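Zirnton Robotics Club
Minutes of the Wednesday meeting, Sandu Room

Chair: Iulian Filip. Apologies were received from the half of the club with coursework due, and accepted with some envy.

1. Last minutes
Agreed, after "heated debate" was changed to "debate".

2. Shape sorter project
The club is still entered for the Betance student challenge, which asks an arm to put shaped blocks into a green foam tray inside a grey box. A toddler's toy, as more than one parent has now pointed out. Work continues on the blue cylinder, the pale blue block and the dark one with the saddle top, whose hole is in the far corner of the tray.

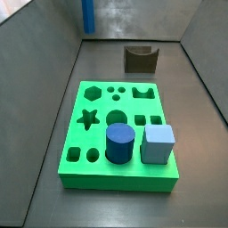

Violeta asked whether the saddle could be left until last, on the grounds that it has only one way round that works and the planner tends to favour the others. Iulian said the rules let teams choose their own order. Agreed: saddle last.

The training target stays at 1000 recorded attempts. The log stands at 952. A motion to round up was defeated.

3. Hexagon
Much time was spent on this. The grip is to be taken near the top of the block, with the pads on opposite sides, and the block held upright over the board before any lowering. The wrist view is now the one used for checking the angle. Turning the block by hand beforehand is cheating and will be logged as such.
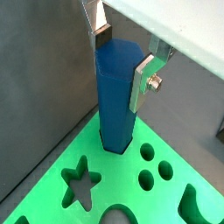 Owen wondered if a slower descent would do more good than yet another week of arguing about angles. The meeting felt this was unkind but probably right. Owen to try it at half speed and write down the results, in the log this time and not on his arm.

4. Money
Bunent has offered the club 2 spare foam trays if we pay the postage. Accepted. The biscuit fund was declared a separate matter and then raided.

5. Any other business
The box is not a shelf. Mugs go on the windowsill.

Access to the room ends at 12 on Wednesday next week, so bring your laptops charged.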